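Flinda at home, week two

Posted Nov 18, 2019

I've been meaning to write this since August, when the first box of grippers came from Prastero, but work got busy and then the dog needed his teeth done, so you're getting it late (sorry to those of you who kept asking!).

For anyone new, I'm one of the people recording chores for the Flinda project. We hold a gripper in each hand and do the job the way we'd like the robot to do it one day, slowly and with only two fingers a side. My list for the fortnight is 700 folds, nearly all of them clothes, and I'm up to 160. 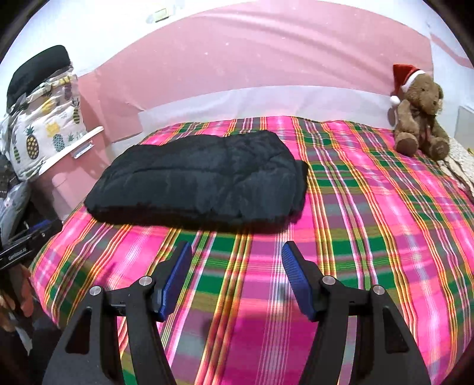

T-shirts were a breeze after the first evening. Jackets are another story, and I've grown oddly fond of them for it. Anything puffy has a mind of its own, and you find yourself wanting to pat it flat with your palm the way Mum taught you, which the robot can't do. So I've learnt to squeeze the air out with the pads and bring the sleeves in before I go anywhere near the hem. The notes from Carness say to keep the wrists loose and not to rush the release, and they're right, though my forearms would still like a cup of tea and a sit down after 5 jackets in a row.

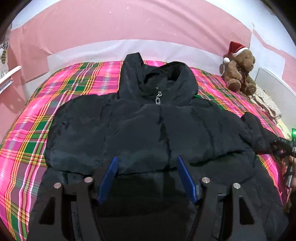 The big black puffer on the plaid, collar up, with the teddy in his Santa hat at the far corner.

I did try the joystick version at the Daneshvar open day, where you steer the arm from a desk, and I was hopeless at it! Socks took me 2 minutes each. Give me the hand-held ones any day.

Trousers are next, and after those the fitted sheets, which I can't fold with my own hands either.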